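## Unit 6: Grasp planning in a metal bin

The planner, Gronis, takes a segmented point cloud and returns ranked grasp candidates. Each candidate is a gripper pose, an approach vector and a score between 0 and 1.

**Pipeline**

1. Crop the cloud to the bin volume.
2. Sample 200 candidates on the object surfaces.
3. Reject any candidate whose approach path meets a wall.
4. Score the rest and pass the top 30 to the motion planner.

Step 3 removes most candidates near corners. Set `wall_margin` in millimeters; the default is 6. A larger value is safer, but objects against a wall may be left with no valid grasp.

**Depth errors**

Bare metal returns false points where it reflects, and crinkled foil does the same. Dark lenses often return nothing. Filter by confidence before you fit surface normals. Do not fill holes by interpolation: the planner will treat the filled area as solid.

**Cable model**

Gronis checks links only. Loops of cable outside the arm must be added as padded capsules in the collision file, or step 3 will accept poses that drag them over the rim.
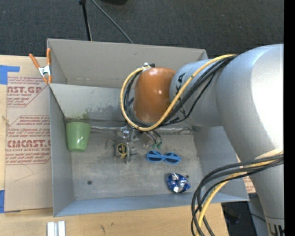 *Page last changed: April 26, 2021*

For the lab, list which objects in the bin lose candidates at step 3 and which lose them to missing depth. The cup in the corner and the blue sunglasses are good places to start. Submit the log with `wall_margin` at 6 and again at 30.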